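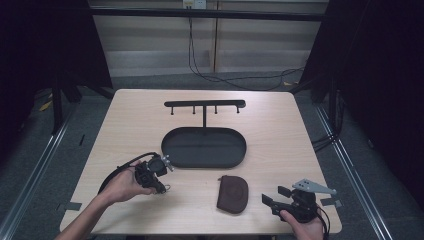 Black rack with four pegs and an oval tray on a light table

Lodetwood Writers' Help > Fiction > Drafting and Revision

How do I handle dialogue tags when five people are talking in one room?

Asked 14 October 2022

I'm revising a novel and I'm stuck on chapter 10. It's a family dinner where an inheritance gets argued over, and there are five people at the table for the whole chapter. All of them speak. Two of them are brothers with similar names (Cal and Carl, I know, I'm going to change one).

My first draft had "said" after nearly every line. I read it out loud and it sounded like a drum. So I went through and swapped most of them for other verbs: snapped, murmured, countered, admitted, sighed. My reading partner marked those pages and wrote "too busy" in the margin. Then I cut most of the tags altogether, and she said she couldn't tell who was speaking after the first half page.

Here's a piece of the current version:

"You knew about the house."
"I knew there was a house."
"Don't do that."
"Do what?"
"He's doing it again, Mom."
"Eat your dinner."

In my head it's clear who says each line. On the page I guess it isn't.

My questions:

Is there a rule for how often you need a tag when there are more than two speakers?

Are verbs other than "said" really that bad? I see them in published books all the time.

Can I use actions in place of tags, and if so, how do I keep everybody from constantly picking up forks?

The book is in close third person from the daughter's point of view (Ruth), past tense. The whole manuscript is 216 pages if that matters. I'd like to fix this chapter before November because I'm sending the first third to a critique group then.

Thanks for any help.

Posted by Sircombe

3 answers

Answer 1 (marked as accepted by the person who asked)

There's no fixed number. With two speakers you can go a good while without a tag because the reader just alternates. With three or more, alternating stops working, and any line could belong to anyone. So the test is the same for each line: could a reader who has never seen this chapter name the speaker by the time they finish the sentence? If they can't, the line needs help. It doesn't have to be a tag.

Some kinds of help, using your own sample.

Names in the speech itself. You've already done this once with "He's doing it again, Mom." That tells me the speaker is one of the children and that Mom is at the table. It also makes it likely that the next line is Mom's. Use this sparingly. People don't use each other's names much when they talk to family, and if every line has a name in it the reader will notice.

Pairing off. Even with a full table, most arguments run between two people at a time, with somebody else breaking in. Your sample does this too. The first four lines are a two-person exchange. If you tag the first two lines, the third and fourth will take care of themselves. Then you need a tag or some other marker when the third person cuts in, and another if it goes back to the first pair. I would mark it up like this:

"You knew about the house," Carl said.
Cal put his glass down. "I knew there was a house."
"Don't do that."
"Do what?"
Ruth turned to the head of the table. "He's doing it again, Mom."
"Eat your dinner."

I had to guess who was who, so change it to suit. It has one "said" and two actions in six lines, and I don't think any of it is unclear.

Position. Put the marker as early as you can. If a line of speech runs for four sentences and the tag comes after the last one, the reader has spent four sentences guessing and may have to go back. Put the tag after the first sentence or the first natural pause:

"I called the lawyer," her mother said. "I called him twice. He was very polite and he told me nothing, and then he sent a bill."

Paragraphs. Start a new paragraph each time the speaker changes, and keep a character's action in the same paragraph as that character's speech. I mention it because a lot of confusion that gets blamed on missing tags comes from this. If you write

Ruth looked at her plate. "I never asked for any of it."

the reader will assume Ruth said it. If it was supposed to be Carl, you have to break the paragraph.

On verbs: "said" and "asked" can carry most of the chapter. I keep another verb when it tells the reader something the words can't. "Whispered" changes how the line sounds, so it can stay. "Admitted" usually repeats what the line already shows. "Sighed" is arguable, and I'd make it a separate action. When you go through the chapter, cover the verb and read the line. If the line still sounds the way you want, use "said" or use nothing.

I suspect "said" sounded like a drum because of where it fell and not how many there were. If each line is one short sentence followed by "X said," the pattern will be heavy with any verb. Vary the length of the speeches and the place of the tag and most of it goes away. Reading out loud is useful but it does make tags sound louder than they are on the page.

On forks: pick things that matter to the argument. You're in Ruth's point of view, so you can also use what she notices or thinks in place of an action. Two or three sentences of her reacting to a line will break up the talk and let you bring in a new speaker without anybody touching the silverware. She might be the only one watching her father, for example, and when he finally says something she sees it coming.

Also yes, change Cal or Carl. Change the first letter as well as the length.

Posted by Darragh Scanlon

Comment from Sircombe:
This helps a lot. You got Cal and Carl the wrong way around, which answers my question about whether it was clear. Carl is now Dennis. I tried the cover-the-verb thing on the first 10 pages of the chapter and kept "whispered" and "shouted" and took out the rest.

Comment from Darragh Scanlon:
Good. Check any place where the old name is in dialogue, if you did it with find and replace. Also words that have "carl" inside them, like scarlet.

Comment from Sircombe:
There was one. "Sdennist coat." Fixed.

Answer 2

Just use said. Readers don't see it.

Posted by Cliren

Comment from Hjaltadóttir:
They do see it if it's after every line, and that was the problem in the question.

Comment from Cliren:
I've never had anybody complain.

Answer 3

I agree with most of the first answer. I want to add something about voices, because tags are only part of it.

If you took all the tags out of the chapter and a reader couldn't sort even a few of the lines, the characters may sound too much alike. You don't need accents or catchphrases. Small habits are enough. One person answers questions with questions. One never finishes a sentence. One talks about money in exact amounts and another won't mention money at all. In your sample, "I knew there was a house" already belongs to somebody who picks at wording. If he's the only one in the family who does that, you can leave his lines bare more often.

What I do is copy all of one character's lines from a chapter into a separate document and read them straight through with nothing in between. Then I do the next character. It takes an evening. When I did this with a hospital waiting room chapter of mine, I found that the aunt and the grandmother were the same person with different hair. I cut the aunt. The chapter got shorter and I needed fewer tags, since there was one less person to keep track of.

Which brings me to the other thing. Does everybody have to be in the room the whole time? Someone can go to answer the phone or check on a child. If you send one or two people out for a page, the conversation gets easier to follow, and when they come back you have a reason to change the subject. It also lets people say things about the ones who left. I realize an inheritance dinner might need all of them there for the main announcement, but probably not for every page of the chapter.

And if somebody sits silent for a long time, remind the reader they're there before they talk. A line from a person we forgot about on page 3 is confusing even with a tag on it.

One small disagreement with the first answer. I wouldn't use "Ruth turned to the head of the table" when we're in Ruth's head. It's not wrong, but it reads a little like we're looking at her from across the room. "Ruth said" is fine there, or give her a thought.

Posted by Hjaltadóttir

Comment from Darragh Scanlon:
Fair point about Ruth. I'd use the thought.

Comment from Sircombe:
I did the separate document for the mother and she only has 33 lines in the whole chapter, and most of them are telling people to eat. I kind of like that, but I'm going to give her a couple of longer ones near the end.

Comment from Hjaltadóttir:
Keep most of the eating ones.

Related questions

Should thoughts be in italics in close third person?
How do you show two people talking at the same time?
Punctuating dialogue when the speaker is interrupted by an action
Comma or period before an action beat?
How long can a chapter stay in one room?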